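Workplace & Technology

Small Parts, Steady Hands: How Kindden Is Changing the Working Day
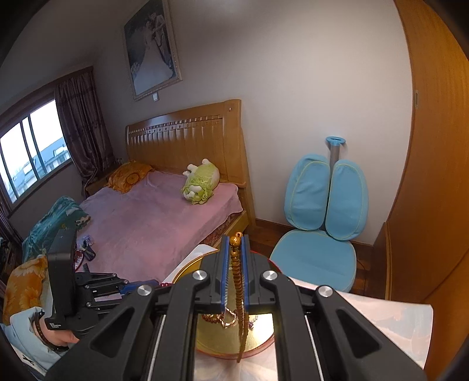
When Kindden, a maker and reseller of costume jewelry, announced in March that it would automate part of its sorting operation, many of its 26 employees expected shorter hours. The company has instead moved much of the early work out of the sorting room and into employees' homes, where staff use hand-held grippers to record how small items are picked up and put away. The objects are those the sorters have always handled: a gold-brown beaded strand held between ridged blue pads, a bracelet of pale beads lying in a round tin. The recordings are used to train the robotic arms that Kindden leases from its technology partner, Vistura.

"A strand does not behave like a box," said Kanyarat Paisan, who directs operations. "It swings and it folds. Our sorters understand this, and the machine has to learn it from them."

Under the present arrangement, employees may spend up to 4 hours of a shift recording at home. The remaining hours are worked on site, checking clasps and matching pairs – tasks the company has no plans to automate. Pay for both kinds of work is the same.

Uthai Kamolrat, a sorter, reports less strain in his neck but more in his thumbs. Yaowalak Mahawong values the time saved on travel, although she misses the conversation of the shared bench. Kindden has responded by scheduling two days each week when the full staff is present.

The longer term is less settled. Once 2000 recordings have been accepted, the company will review staffing with employee representatives. Ms. Paisan declined to say whether every position would be kept.

Comments

Prasetyo Hartono: We started something similar in our packing room. The thumb problem is real. Ask for breaks in writing.

Kamonchanok Siriwan: Who pays for the electricity and the table space at home? The article does not say.

beadbox_r: I sorted for years and chains were always the worst. Good luck to the robot.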